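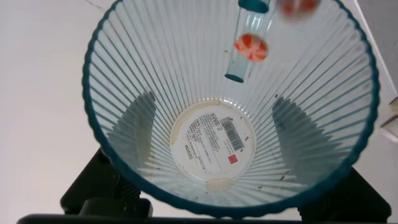

What Is Orienteering?

Orienteering is a race in which you find your own way. You get a map and a compass, and you have to visit a set of places in order. The fastest person to visit all of them and reach the finish wins.

Most running races have a marked course. There is tape, or a painted line, or a person in a bright vest pointing left. In orienteering there is no path to follow unless you choose to follow one. Two runners can leave one spot in opposite directions and both be making a good choice.

People do it in forests, in city parks, on sand dunes and around school grounds. Some people run and some walk. There are also versions on skis and on mountain bikes.

What are you looking for?

The places you have to visit are called controls. A control is marked with a flag, which is shaped like a box with three sides. Each side is split into a white part and an orange part, so you can see it against leaves or snow. The flag is hung beside something that is on the map, such as a boulder, the end of a fence or the bend of a stream.

Every control has a code number. Your list of controls tells you which code you should find. If your list says 47 and the flag says 52, you are at somebody else's control. This happens a lot, because several courses usually share a forest on the same day.

How do the organizers know you were there?

At each control there is a way to leave proof. The old way is a small plastic punch with pins in it. You carry a card and squeeze the punch onto the right square, and it makes a pattern of tiny holes. Each punch has its own pattern.

The newer way is electronic. You wear a small chip on your finger, and you touch it to a box at the control. The box beeps or flashes and the chip stores the time. When you finish, a computer prints out how long you took between each control and the next. These are called splits. Many runners like the splits better than the result, as they show exactly where the time went.

If you miss a control, or visit two in the wrong order, you are disqualified from the results. That sounds strict, but it is the same rule for everybody, and you can still finish your course.

Reading the map

An orienteering map is more detailed than a road map. It can show a single large rock. Most forest maps use a scale of 1:10,000, so one centimeter on the map is 100 meters on the ground. Two centimeters is 200 meters, which is half a lap of a running track.

The colors have meanings that surprise some beginners.

White is forest that is easy to run through.
Yellow is open land, such as a field.
Green is thick growth. The darker the green, the slower you will go.
Blue is water.
Brown shows the shape of the ground.
Black is for rocks, cliffs, paths, walls and buildings.
Purple is the course itself, printed on top of everything else.

White is the one to remember. On a lot of maps green means woods, so new orienteers see a big white patch and expect a field.

The thin brown lines are contours. Every point on one contour line is at the same height. When the lines are close together the slope is steep, and when they are far apart it is gentle. A small closed ring is usually a hilltop. Contours take some time to learn, and many children start on courses that stay near paths so they don't need them yet.

The course has its own symbols too. A purple triangle is the start. Each control is a circle with a number next to it, and the thing you want is in the exact middle of the circle. Two circles, one inside the other, mark the finish. Straight lines join the circles to show the order. You don't have to follow those lines, and often you shouldn't. They may go over a cliff or through a pond.

Turning the map

The most useful skill in orienteering is also the easiest. Turn the map so that it matches the ground. If the lake is on your left, the lake on the map should be on your left as well. It does not matter if the writing is upside down. This is called setting the map.

Each time you change direction, you turn the map again. Your body turns one way, and the map turns the other way in your hands, so it always stays lined up with the world.

A compass helps. The red end of the needle points north. Orienteering maps have north lines printed across them, with north at the top. Hold the compass on the map and turn until the needle and the lines agree. Now the map is set, even if you can't see anything you recognize.

Runners also fold the map small and keep a thumb on the place where they are. As they move, the thumb moves. When they look down again, they don't have to search the whole map.

Choosing a route

The space between two controls is called a leg. On each leg you decide how to get across. Suppose the next control is on the other side of a hill. You could go straight over the top, which is short but steep. You could take the path that circles the bottom, which is longer but fast. Neither one is always right.

Good orienteers look for handrails. A handrail is anything long that you can follow, such as a stream, a wall or the edge of a field. They also look for a catching feature, something big behind the control that tells them they have gone too far. If you cross a road and you know the road is past the control, you turn back.

Ilona Kozma, who coaches the beginners at the Drirnbridge Orienteers, asks her group to say the plan for each leg out loud before moving. "Path, bridge, turn right, boulder" is a whole plan. If you can't say it, you need to look at the map a little longer.

Before you start

Wear long pants if the course is in the woods, because of thorns and ticks. Running shoes with a good grip are fine. Everyone carries a whistle in the forest, and at many events you will not be allowed to start without one.

Eat something plain a couple of hours before your race. Cereal or toast will do. Have a drink of water, and go to the bathroom before you walk to the start, which can be quite far from the parking lot.

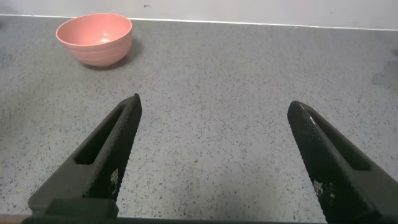

A pink bowl on a speckled countertop.

Runners on the same course don't all start together. They leave one at a time, usually a minute or two apart. This makes it hard to follow someone. Following is against the spirit of the sport, and it is also risky, as the person ahead may be lost or on a different course.

You normally pick up your map only when your time begins. The clock is already running while you turn it around and look for the triangle.

What if I get lost?

Everyone gets lost sometimes, including adults who have been doing this for years. The first thing to do is stop. Running faster when you don't know where you are only makes the puzzle bigger.

Set the map with your compass. Look around for something large. Think about the last place where you were sure of yourself, and how long you have been moving since then. If you still can't work it out, go back to that last place if you can find it.

Beginner maps often come with a safety direction, such as "go south until you reach the road." You can use it at any time. If you are hurt and cannot move, blow six blasts on your whistle, wait one minute, and do it again. If you hear somebody else doing that, stop your race and help.

There is one more rule. You must always report to the finish, even if you gave up after the first control. The organizers count people out and count them back in, and they will search the forest for anyone missing.

A day at a real event

The Mahuika Woods event is held near Drirnbridge every March. Last time there were 385 runners on six courses. The easiest course had 10 controls, all of them on paths. The hardest had 20, and some of those were in pits that could only be seen from a few steps away.

Hipólito Urrutia planned the courses. He started months earlier by walking through the woods with a map and tying a strip of tape wherever he wanted a flag. Then Dorottya Magyar, the controller, went out alone and checked that each piece of tape was in the right place. She moved one of them. It was on the wrong boulder.

On the morning of the event the flags went out before eight o'clock. The first runner started at ten. Grigoris Karras, who is nine, did the easiest course on his own for the first time. He lost four minutes at the sixth control by turning at the wrong path junction, and he found the mistake himself when he came to a bridge that should not have been there. His splits show that he was faster than his older cousin on the last three legs.

Words to know

Control: a place you have to visit, marked with an orange and white flag.
Leg: the part of the course between one control and the next.
Contour: a brown line on the map joining points of the same height.
Handrail: a long feature you can follow, like a stream or a wall.
Catching feature: something behind the control that tells you that you have gone too far.
Splits: your times for each leg.
Setting the map: turning the map so it matches the ground.

Try it at home

Draw a map of your yard or a room, looking straight down as if you were on the ceiling. Mark a triangle for the start and circles for five controls. Put a scrap of paper with a letter on it at each one. Give the map to someone else and ask them to bring back the letters in order. If they go to the wrong place, look at the map together and see what needs to be drawn more clearly.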